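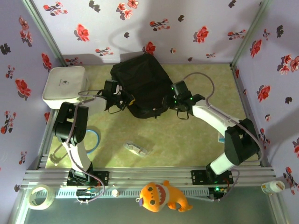

What is a stepfamily?

A stepfamily is made when a parent starts a life with a new partner, and one or both of them already have children. The new partner is called a stepparent. Any children the partner brings are your stepbrothers and stepsisters.

A half brother or half sister is different. You share one parent with them. If your mom and your stepdad have a baby, that baby is your half sibling.

Some children live in two homes. Revathi lives with her mom and stepdad during the week and stays with her dad every other weekend. She keeps a toothbrush and pajamas in both places.

What do you call a stepparent? Families choose for themselves. Some children use a first name, and some say Mom or Dad. You can change your mind later.

Getting used to a stepfamily can take up to 2 years, and sometimes there are arguments about bedrooms, chores or bedtime. If something bothers you, tell an adult you trust, such as a parent, a grandparent or a teacher.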